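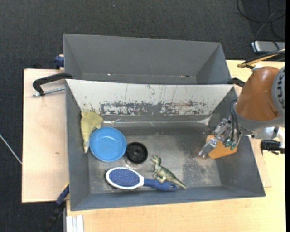 Fig. 1. Bench setup, front bin loaded, rear bin empty. Arm over the right end.

Robot Manipulation Project - Handout 4: Bin to Bin
Drirkbridge, spring section. Read before lab on Wednesday.

Quick notes, will be cleaned up later in March. Bring a printed copy, the bench laptop is for running code only.

What we're doing

Two gray bins, one in front of the other. Toys and household stuff start in the front one, arm picks, drops in the back one. Then swap and go the other way. That's the whole task. Sounds easy, read the part about flat objects first.

Last handout was single object, known position. Now it's clutter and the position is whatever you get. No lining things up neatly. If your team's grasp code only works when the brush is parallel to the front wall it does not work.

The load in Fig. 1 is a fair middle-difficulty one. Bowl, brush, a green dinosaur, black disc, a soft-looking yellow-green animal in the back corner. Things touch each other. Things lean on walls. Expect that.

Object notes

Bowl - pinch the rim. One finger inside, one outside. Do not try to span the whole bowl. When it sits against something else pick the free side of the rim, your planner should be checking clearance on both fingers before it commits.

Hairbrush - grab the handle, not the head. Bristles up confuses the depth data, you get a noisy patch where the pad is. Segment on the handle. If the dinosaur is lying over by the handle end like it is in the figure, either grasp closer to the head or move the dinosaur first. Order matters and your code has to choose the order.

Dinosaur - long thin tail. Center of the bounding box is often not on the body at all. Use the mask centroid and then snap to the nearest point that's really on the object. Lost a lot of grasps to this last term.

Black disc - has a thick ring and a little hub in the middle. Dark, so depth drops out. The hub is tempting, ring is better.

Animal in the corner - two walls plus whatever is pushed up against it. Approach angle limited. Leave corner items for last unless they're blocking something.

Flat stuff - anything like the orange-brown piece at the right end. Low, rounded corners, close to the wall. Straight-down approach is fine but your height estimate has to be good. Too high you close on air, too low you push the floor and trip the force limit. Start slow.

Color warning: the arm's wrist cover is orange-brown too. If you're masking by color the arm will show up in your object mask. Mask out the arm using the joint positions, we gave you the function in Handout 3.

The bins

Floor is scuffed and stained, and there's a band of scraped paint along the bottom of the back wall. Background subtraction against plain gray will give you ghost objects in there. The clear tape on the seam throws white streaks, same problem. Take an empty-bin reference at the start of your session, not one from another day, lighting moves.

Bins are clamped. Do not loosen the clamps. If a bin shifts even a little the calibration is off for every team after you. If you think it moved write it on the sheet and rerun the Lambert calibration script, takes a few minutes, and check the error it prints at the end before going on.

Keep hands and sleeves away from the cable bundle behind the arm.

Running it

1. Log in, pull your team branch.
2. Home the arm. Speed stays at 30 percent untill your first ten clean picks.
3. Empty-bin reference, both bins.
4. Load the front bin. Drop the objects in, don't place them.
5. Start the logger, then start your code. In that order please.
6. One person on the stop button the whole time. Not on their phone.
7. When the front bin is clear, or you've had three misses in a row, stop and save.

A miss = gripper closes and comes up with nothing, or object lands outside either bin. Double pick counts as a pick but flag it in the log. Knocking something over is fine.

Data so far

Shared set from earlier sections has 2,349 logged attempts. It's in the Narholm folder, read only. Of those 163 are flagged as double picks, look at those if your segmentation is merging objects, good test cases. Another 176 have no depth frame saved (logger bug, fixed). Skip them, the loader does not skip them for you.

Split by session, not by attempt. Otherwise the same pile ends up in train and test and your numbers look great for no reason. We will check this.

What to hand in

- Log folder from your session, unedited
- Success rate per object, plus overall. State how many attempts
- One page on how your code picks the order. Diagram ok
- Two failures, explained. What did the planner think was there, what was there. Screenshots of the mask help alot
- Anything you changed in the config

Teams aiming for the Manerance challenge: same task but timed and the loading is done by another team. Your order logic matters a lot more then. Talk to us before you start raising the speed, over half the early stops last term were force limit trips from people going fast on flat objects.

Bench sign-up is on the door. Lab opens 9 am. Put the objects back in the front bin when you leave and park the arm.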